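Calibration stickers on "reference only" gear - auditor wrote us up

Quality Systems > Audits and Findings

torquewench
Posted Sunday
ok so surveillance audit wrapped up and we copped a minor for measuring equipment. Auditor pulled a steel rule and two calipers off the bench in the rework area, none had a cal sticker. All three are reference only. We don't accept product off them, ever. Final inspection uses the Wuyts height gauge and thats fully traceable, certs and all.
He says if its on the floor it has to be identified as calibrated or not. I say show me the clause. Anyone fought one of these and won?

bluepen_8
Wouldn't fight it. Minor. Whack REF ONLY labels on, close it, move on with your life

slagheap
Disagree with bluepen. If you accept every dud finding you end up with a procedure as thick as a phone book. 7.1.5 is about resources used to verify conformity of product. If you don't verify with it, it's out of scope. Ask for the requirement, the evidence and the gap, in writing. If he can't fill in all three he's got nothing

torquewench
that was my thinking. The report just says "status of equipment not clear". not clear to who

mrs_gauge
To the bloke picking it up, I'd guess. How does your operator in rework know he isn't meant to accept off those calipers? Is it written anywhere? We had the same argument at Bratora before I left and when we went and asked, half of second shift were using the ref calipers to sign off the 213 bracket. Nobody was being dodgy. They looked like every other caliper in the building.

torquewench
its in the work instruction. page 8. I'll admit page 8 is not where eyes go

slagheap
Still in the WI. Controlled doc. That's your evidence. Appeal it.

bluepen_8
appeal a minor lol. you know the lead auditor reads those right. You'll get him again next May and he'll have a long memory

slagheap
Auditors who hold grudges shouldnt be auditors. There's a complaints process for a reason

kettle_on
Coming at this from a cost angle. We had everything on the register at one point, 900 odd lines, tape measures, the lot. Sent out on a cycle. Absolute madness. Got it down by colour. Green dot = calibrated, use for acceptance. Yellow = ref only, no recall. No dot = bin it or bring it to me. Took one arvo of training. Auditor loved it, for what thats worth

torquewench
do you keep yellows on the register at all?

kettle_on
Yep, one line each, serial and location, no due date. Some people don't bother. I like to know if a tool has wandered

mrs_gauge
Same. And have a rule for changing colour. We let a yellow go green once with no cal behind it, someone just liked the caliper. That one turned into a major.

slagheap
Which is my point, add a sticker system and now you've got a sticker system to be audited on. More rope.

mrs_gauge
Or you've got parts going out measured with who knows what. I know which one I'd sooner explain to the customer.

slagheap
fair. Still reckon the finding as written is rubbish

mrs_gauge
Oh the wording's rubbish, no argument there

dunny_budgie
What are people using for the register? We're on Memow and it's ok for docs but the equipment bit is clunky, won't let you leave the due date blank so all our ref gear is "due" in the year 3000. Auditor had a giggle at that

kettle_on
Stara here. Lets you set "no recall" as a status. Search is slow once you're past 1000 records but we're nowhere near that now

bluepen_8
spreadsheet. works. never had a finding on it

slagheap
a spreadsheet with no revision control?

bluepen_8
its got revision control. its me

torquewench
right, update. Talked to the boss, not appealing. Going with dots. Root cause on the form is gonna be "status of ref equipment only defined in WI, not visible at point of use". Corrective is labels, one paragraph in the procedure and a toolbox talk. Does that read ok or will he want more

mrs_gauge
Add that you checked the other areas. They always ask about extent. Walk the floor, write down where you looked, even if you find nothing.

kettle_on
^ this. And hang on to the attendance sheet from the toolbox talk, its the first thing he'll want

torquewench
cheers both. will do the floor walk before the response is due. Slagheap if I get a second one off the back of the stickers you can say told you so

slagheap
I'll have it typed up ready

dunny_budgie
Can someone post what size dots? Ours fall off anything with oil on it

kettle_on
Small ones, clear tape over the top. Degrease first or you're wasting your time.

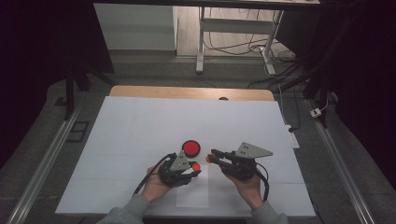
Both grippers over the white paper, orange tips facing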